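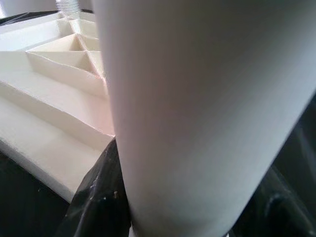 White beside white, over black plastic: a big smooth cylinder up close, and a white piece with triangular pockets next to it.

I have a confession — I keep packaging inserts. You know the ones, the white shaped pieces that come out of a box and go straight to the curb in most houses. Mine go on top of the wardrobe, and twice a year I get them down and find jobs for them. My sister-in-law thinks it's a sickness. She also borrowed two of them last November and I haven't seen them again, so draw your own conclusions!

The kind I like best has stepped layers and little triangular pockets. Triangles sound useless until you try putting things in them. Long skinny stuff leans into the corner and stays there, where in a square box it slides all over the place every time you open the drawer. I use the bigger pockets for glue sticks and the fat markers, and the small deep ones for pencil stubs, tape ends and that one tiny screwdriver (the one for glasses) that I lose about every week of my life.

A few things I've learned from doing this a lot:

Try it in the drawer before you cut anything. I once trimmed a beautiful piece down to fit my desk and then remembered the drawer has a lip at the front. Ruined.

If it's foam, use a long snap-off blade with plenty of it sticking out and pull slowly, several light passes. A sawing motion gives you crumbs, and the crumbs cling to your sleeves until bedtime. Cardboard is easier. Score it, fold it, cut on the fold.

Thick slabs make a good base. Thin ones sag in the middle once you load them up, so I glue a second piece underneath and leave it overnight with a couple of cookbooks on top. Check the glue label if you're working with foam, as some of them eat right through it. The Bustgate craft glue I had in the kitchen drawer did fine, and the stuff from the garage did not.

Now, tubes. Paper rolls and mailing tubes fall over, we all know this. I stand mine in a wastebasket with a folded towel in the bottom, but a leftover slab works too: trace around the tube, cut the circle a hair too small, and push it in. I've got 5 of them lined up beside the sewing table that way and the cat has only managed to knock the whole thing down once.

For cleaning white inserts, a barely damp cloth and a drop of dish soap on the foam ones. Cardboard just gets a dry brush. An old pastry brush gets into the corners of the pockets really well!

Total time for a drawer, if you don't stop to reread old birthday cards like I did: 40 minutes. Next up is the bathroom cabinet, and I'm already short one insert, so if anybody on my street is getting something big delivered, please leave me the box.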